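Swapping parts in an old desktop tower

This site uses cookies to remember your comment details. Accept | Read more

I have been putting off the old tower for months. It came from my brother-in-law's office when they cleared out in August, and it has sat under my desk with the side panel leaning against it ever since. I wanted it as a second machine for backups and for scanning the family slides, of which there are 700 still to do.

Before starting I sorted out somewhere to put the small parts. In the past I have used a saucer, an egg box and once the lid of a biscuit tin, and I have lost screws with all three. A holder with a proper slot for each thing is much better. Memory stands on its edge, the processor sits flat in its own pocket, and the drive goes at the end where the cable won't drag across everything else. I can look at it and see what is still to go in.

The order I work in is the one I was taught by Gerardo Javier, years ago, when I did two winters at the Putell repair shop. Unplug at the wall, press the power button once, then leave it alone for five minutes. Lay the case on its side. Processor first, then memory, then the drive. Cables last. He was strict about the memory. Line up the notch, press one end down, then the other, and stop if it doesn't want to go.

The processor needs the least force of anything. Lift the lever, open the metal bracket, set the chip down on its corner mark and let it sit. If you find yourself pushing, take it out and look again. I clean the lid with a dry cloth and a drop of alcohol, and use a blob of paste the size of a pea.

Cables are what take me the time. In this sort of case the power leads come down over the board and get in the way of the memory slot, and the SATA lead is always either too long or too short. I tie the spare power leads back with a bit of garden wire (plastic coated) until everything else is in.

I allow 15 minutes for the parts and an hour for the cables.

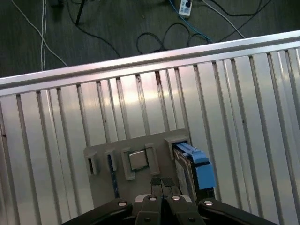
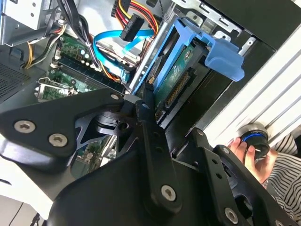
Parts in their holders, and the inside of the tower with the blue SATA cable looping over the board.

3 comments

Hamdia Ejigu
Do you bother with a wrist strap? I never have but my son tells me off for it.

Reply from author
I do now. They cost very little and I clip mine to the case.

Plekesine
Garden wire is a good tip. I use freezer bag ties.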